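Wanted -- bench hand for table tops, Hinden shop

Small furniture shop, two of us plus a Saturday kid. Need someone for sanding, oiling and final wipe-down. Pay is $29 an hour, 16 hours a week to start, more in March when the Kettani order comes in.
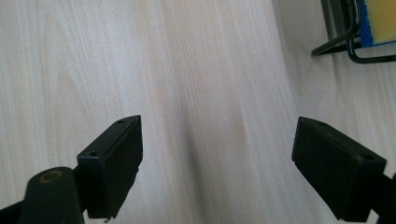
Pale top, fine grain.

You shoud have a light touch with an orbital and be able to lift 58 lbs. Own boots. No resume needed -- just come by before 11 am and ask for Moataz Belkadi. Parking round back, ring twice.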